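The patient business of teaching a robot to pour

August 31, 2023

If you want to know how hard it is to pour a glass of water, try explaining it to someone who has never had hands. Where does the wrist turn? How far? When do you slow down, and what are you looking at when you decide to? Most of us have no idea. We learned it at two or three years old, soaked a few carpets on the way, and then forgot that we had ever learned it at all.

The people at Hukaveck think about it all day. Theirs is a small robotics outfit with one big room, a great many extension leads and a kettle that is never off for long, and I spent most of a week there in a state of growing delight. They are building a learning system called Plidell, and the thing it is learning this summer is how to pour from a bottle into a cup. It has no rules written into it about bottles or cups. What it has is examples, hundreds and hundreds of them, each one a complete recording of the job being done from start to finish by a person steering a pair of robot arms.

They call each recording a run. On the morning I arrived the count stood at 2,540, chalked up in large figures beside the door, and the first thing anyone did after taking off a coat was to check it.

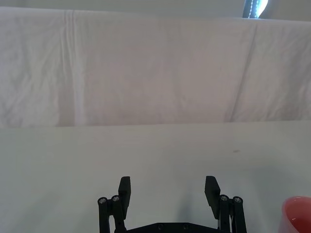
A run begins with very little ceremony. The operator says "setting", waits a moment, says "going", and from then on everything is saved: the views from the cameras, the angle of every joint, how wide each gripper is open and exactly when it closes. Afterwards all of it is lined up on one clock, so that the learning system can ask, for any instant, what the arms could see and what the person chose to do next. That pairing is the whole lesson. Plidell looks at the first half and tries to guess the second.

I had expected joysticks, or perhaps something from a flight simulator. The steering is done with a lighter pair of arms, built to the same proportions, which the operator holds and moves by hand. Bend the elbow of the light one and the elbow of the working one bends too, a whisker later. It takes an afternoon to stop feeling silly and several days to get good. The best operators barely seem to move (I moved a great deal, and was kindly asked to breathe out).

What surprised me most was how much thought goes into being untidy. You might suppose that a learning system would like everything just so, with the same bottle on the same spot every time. Give it that and it will do beautifully, right up to the moment somebody nudges the bottle along by the width of a thumb. Then it closes its fingers on thin air with perfect confidence. So between runs the operators move things. A bit to the left, a bit further back, the cup close to the bottle, the cup well away from it. There is a sheet of starting positions drawn up for each session, and it is shuffled so that no one falls into a favourite.
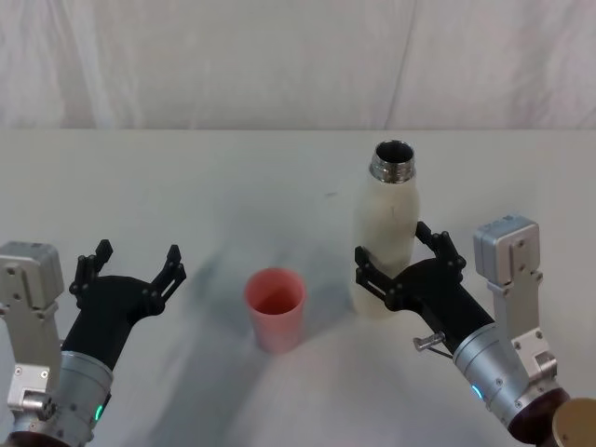
Both grippers open, with the cup between the arms and the bottle further back on the right.

The order of work matters as well. A new operator wants to grab the bottle quickly, because that is the easy bit, and then dawdle over the pour. The experienced ones are almost the reverse. They come in slowly, with the fingers well open, and get the grip right first time, since a bottle held crooked will pour crooked and there is no way of shuffling it round in your fingers as you or I would. Once the hold is good they commit. A hesitant pour, I was told, is the worst kind of example you can record. The system can't tell hesitation from technique, so it learns to dither too.

There is a rather lovely argument going on in the room about mistakes. One camp would throw out every run with a wobble in it. The other camp says that a wobble followed by a good recovery is worth ten perfect runs, because a robot that has only ever seen things go well has no notion of what to do when they don't. The second camp is winning. Of one batch of 469 runs, the team kept 18 that would once have been binned, all of them showing an operator drifting off line, noticing, and easing back. I watched several on the playback screen and found them oddly gripping. You can see someone change their mind through a metal arm!

Water brings its own troubles. It is the part of the job that no sensor in the arm can feel very well, and it's almost see-through, so the cameras have to work for it. The operators go by eye and by sound, and of course the sound isn't recorded. Whether it should be was still under discussion over sandwiches when I left. There is a faction that wants a microphone by Monday and another that points out, fairly, that the kettle would be on every recording.
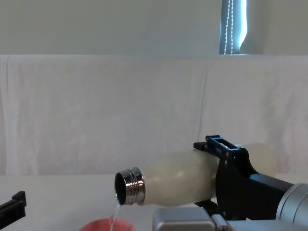

Why record people doing the task when the robot could practise by itself?
Practice alone is slow and very wet. A system starting from nothing would have to stumble on the idea of tilting a bottle over a cup purely by luck, and it would knock over a great many bottles first. Recorded examples give it a sensible place to start, and any practice it does later can go into polishing.

After the recording comes the sorting, which has less glamour and takes longer. Every run is watched back at double speed by someone other than the person who made it. They mark where the reach ends and the grip begins, where the tilt starts, and where the bottle comes upright again. They also note anything odd, such as a sleeve in view or a camera that has been knocked. The software for this is called Prirkden and was written in-house over one wet April. It is plain to the point of rudeness, with four keys and a space bar, and everyone adores it.

A session I followed from beginning to end produced 301 usable runs, spread over three days and shared between several pairs of hands. Sharing them out is deliberate. Each operator has a style as clear as handwriting. One swoops in from the side, another comes straight down the middle, a third always pauses just before the fingers close. A system trained on one person's runs picks up that person's habits, pause and all, so Hukaveck mixes them and checks every batch to see that no single style is crowding out the rest.

They check it in the most direct way, too. At the end of each week the newest version of Plidell is loaded on to the arms, the operators put down their controls, and everybody stands back with folded arms like parents at a swimming lesson. I was there for one of these. The arm came in a little high, corrected itself, and took hold of the bottle with a small dip of the wrist that made the whole room shout with laughter, for it was so plainly borrowed from one of them. The culprit went pink. I have rarely enjoyed ten seconds of machinery so much.
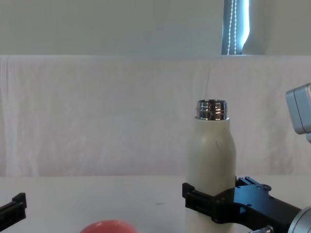
What comes next

The pouring runs will carry on into the autumn, with a wider range of bottles and some cups that the team describes as "annoying". There is talk of handles. There is also a plan to take a set of arms down the road to the Hosseinzadeh building, where the light is different and the tables are a touch lower, and to record a fresh batch there with people who have never steered an arm before. Beginners are slow, and their runs take twice as long to sort, but they reach for things in ways that an old hand has given up trying, and some of those ways are good.

I had one last go myself on the final afternoon. Reach, grip, lift, across, tilt. I got water into the cup, and a fair bit beside it, and the reviewer marked my run as a keeper on the strength of a late correction that I don't remember making. It went into the pile with all the others, and someone rubbed out the last figure by the door and chalked up the new one.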